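5/31/26 – bus stop dwell times, Jillik corridor

Finally a good run with the boarding model! I-hsuan fixed the door-opening lag last night and the queue at the Lelard stop now builds and clears the way it did in the February counts. I watched it go through a whole morning peak twice just because it was fun to see.

Setup, so I can find it again:

- Route 4, both directions, morning peak only
- 700 passengers, same arrival pattern as February
- 2 doors open, fares paid before boarding

With riders paying on the platform, buses stop bunching almost completely past Tam Street. The left turn out of Indalon is still ugly – the signal holds everything up there and no amount of quick boarding helps. Dwynwen thinks a short bus lane on the approach would do more than retiming the light, and after today I'm coming around to her side (she has been very patient with me).

Next I want to let the minibuses share the stop. They pull in wherever there's a gap, so the model needs
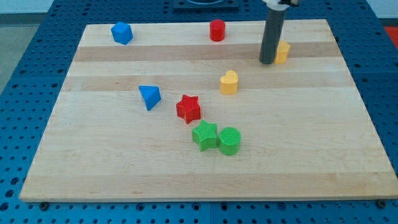
a curb with no fixed bays, and a rule for who gives way when two arrive together. I-hsuan has a sketch of that rule already and it's lovely, really simple.

To do: rerun with one door, save the seed this time, ask Dwynwen for the turn counts at Indalon.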